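Buy the old lathe, but price the tooling first

Every few months somebody asks me whether they should buy a used lathe or save up for a new one. My answer has been the same for years. Buy used, and spend less on the machine than you planned to, so there is money left for everything that goes around it.

I have run a small jobbing shop long enough to have made the mistake myself. My first machine was a Tsuchiya with a worn cross slide and no paperwork. I put nearly all my savings into the lathe and had 372 dollars left. That bought a decent three-jaw chuck and not much more. I turned down work for months for want of a steady rest.

Sellers know that buyers look at the paint. A fresh coat of grey and a new data plate will add 2,000 dollars to the asking price of a lathe that nobody has levelled or measured. I would sooner see a dirty machine under power. Ask the owner to run it at top speed for a quarter of an hour, then put your hand on the headstock. Take a test bar and an indicator. If the owner objects to either, go home.

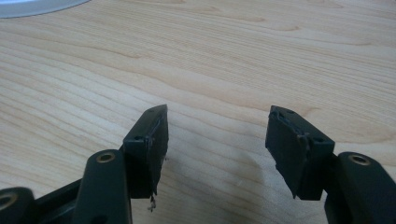

Pale timber bench top with a wavy grain.

The word "reconditioned" does a lot of work in the ads. To Ferenc Magyar, who taught me scraping, it meant the ways had been brought back and the bearings replaced or adjusted, with readings written down. To some dealers it means a wash and new belts. Both might be fair value at the right price, but the buyer ought to be told which one he is paying for. I think any dealer using the word should hand over a test sheet before the deposit, and I would like to see the trade associations make them do it.

Brândușa Pop disagrees with me on this. She sells machines for a living and says a test sheet is only good for the floor it was taken on. A lathe gets lifted, trucked 11 hours and set down on a slab that isn't flat, and then the buyer rings up to complain about taper. She has a point. I still want the sheet, as it tells me whether the fault came with the machine or with the move.

Parts are the other worry people raise, and I think it is overdone. Gears can be cut and bushings can be made. The control electronics are harder. If you are looking at a CNC lathe, find out who repairs the boards before you find out anything else. A neighbour of mine waited six weeks for a spindle drive, with a good machine sitting dead the whole time. On a manual lathe he would have been back at work by Saturday.

New machines have their place. If you run the same part all day and need a warranty to keep your customer happy, pay for one. Most small shops I know don't work like that. They do repairs and short runs, and an honest old lathe with a full set of tooling will earn its keep there.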